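6/18/24

Finished the Radonley journals at last, all 3367 handwritten leaves of them if you believe the introduction, boiled down to a paperback you can read in the bath. I have my doubts about the number and bigger doubts about the man.

What bothers me is the winter hut. Radonley gives it a whole chapter: the wind, the lamp going out, the last tin opened with a boot nail, the three of them singing to keep awake. Then you look at the log that Orlandini kept, printed in small type at the back where I suppose the editor hoped we would be too tired to look, and it says "snow, stayed in, ate well." Evaristo Orlandini was the mule man and had no reason to dress anything up. He was paid by the week. I know which of them I'd ask for directions.

And the ridge. Radonley says they climbed 3000 feet before noon in fog, carrying everything. With what legs? He had been in bed with a fever two pages earlier. Nives says fevers pass and I should stop reading adventure books with a pencil in my hand. She also says I enjoyed it, and I did, up to the part where he names a glacier after his sponsor.

Called Renzo Marras after lunch, as he's giving the talk on Radonley at the library and I wanted to know if he planned to bring up the log. He doesn't. He says people come for the ice and the dogs. I said there were no dogs, they had mules, and he said well, the poster already has dogs on it. So that's the state of things. Anderson Leite is doing the slides and has found a map with the route in red. I asked where the red line came from. From the book, he said. Naturally it matches the book.

Renzo did tell me one thing I didn't know. The relief party under D'Amico left a cairn with a note in it, and the note was in a private collection until a cousin sold it. Supposedly it gives a date that would put Radonley a full week away from where he claims to be at the end of chapter nine. Supposedly. Renzo hasn't seen it either, and he got it from Tullio Messina, who once told me with a straight face that his grandfather had turned down a place on the expedition. Half this town had a grandfather who turned down a place on that expedition. It must have been a long line.
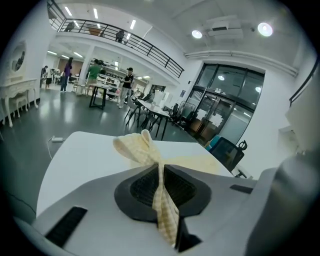 The checkered cloth, cream and pale yellow.

Back to the book. I reread the farewell at the harbor tonight to be fair to him. It is good, I'll give him that. His wife Flosa on the pier, refusing to wave, and the ship's boy Ado being sick before they had even cast off. The boy I believe. The wife I'm less sure of, as in her own letters she says she stayed home that morning with a tooth. She wrote up to 1000 letters in those years by the editor's guess and 2 of them are quoted. I would trade the whole ridge chapter for ten more. She is funny about money, and she asks him flat out what the trip is for. His answer, if he wrote one, isn't in here.

The afterword calls him "the last of the honest explorers." It's written by the publisher.

I keep thinking about Orlandini eating well in the hut. What did they eat? He lists onions on the way up, and a cheese that the mules got into, and after that the log only counts nails and rope. Nobody has put him on a poster. I may write to the museum and ask if the log is printed complete — the entries jump in June with no gap marked, and that's either a lazy mule man or a busy editor.

Nives wants the book next. I've told her to start at the back.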